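Kitchen arms, notes after the second round
Oct 6, 2018

I wrote in July that two-arm setups would be doing simple kitchen work soon. I have since narrowed that claim. The task I keep returning to is steaming buns, a chore most people would rate as trivial, and it separates into subproblems of very different difficulty.

Moving a rigid pot by its handle is mostly solved. Geometry is fixed, the grasp is repeatable, and a position error of 7 mm is tolerable if the fingers open wide enough. Dough is another matter. It deforms under any useful grip force, it sticks, and its shape at release depends on how long it was held.

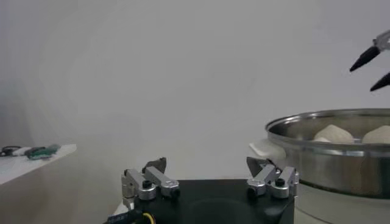
The policy I follow most closely is Pluvent's, trained on 600 demonstrations. Nazari uses 1051 for a comparable task and reports failures in the same two places: first contact with the dough, and seating the lid. More data helped with the first. It did little for the second, where the error is angular and the wrist view loses the rim in the last stretch of the approach.

Polished steel makes this worse. Depth sensors return garbage on a reflective cylinder, and white plastic against a white wall gives an RGB model few edges to work with. Puvimura coats its test cookware in matte spray. I consider that cheating, though I understand the temptation.
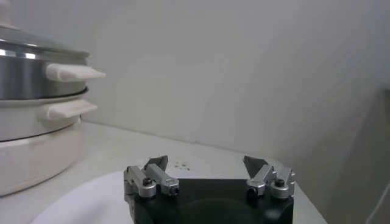
Can a robot make dinner in an ordinary kitchen yet?

It can complete individual steps in a kitchen it was trained in, at a fraction of human speed, with a person nearby to reset it. A full meal with cleanup is out of reach for anything I have read about.

Cycle time is the other figure missing from most write-ups. Costarance publishes it: more than 12 minutes to load and close one steamer. I would accept that overnight in a commissary. At home I would do it by hand.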